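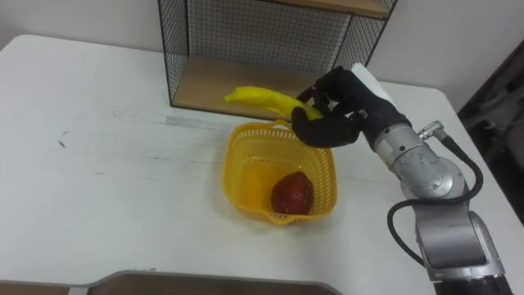 Some thoughts after my first September with the robot arm in our packing room. I am a shift lead at Skuladau, we pack fruit for offices. It will be a thread, sorry.

Before, we were six people at the tables in the morning. Now we are four at the tables and two who look after the arm. Same people, same pay. I write this first so you don't worry for them.

The arm is slow. Elaine Barbosa fills 3 baskets while it fills one. But it doesn't get a sore wrist at 5 am, and Elaine did, for years.

Bananas were the hard part. If the fingers close too much, you see it next day as a brown mark and the customer calls us. Songül Ateş spent most of two weeks on the grip settings. She was a packer until spring. Now she says "my hand" when she talks about it.

What changed most is the talking. At the tables you can chat while you work. When you watch the arm you must look at the arm. Aiguo Wan asked to go back to packing for this reason, and I said yes the same day.

Our goal is 292 baskets per morning. In week one we were some 50 short. Now we are 40 short, so it is better, but please don't believe the sales brochure.

Two things I would do differently: train everybody from the start, also those who say they are not interested. And put the stop button where a short person can reach it – Randi Ljungberg told me this on day one and I moved it only on day nine.

If you work with something similar, I would like to hear how you rotate people. We change every two hours and I am not sure it is right.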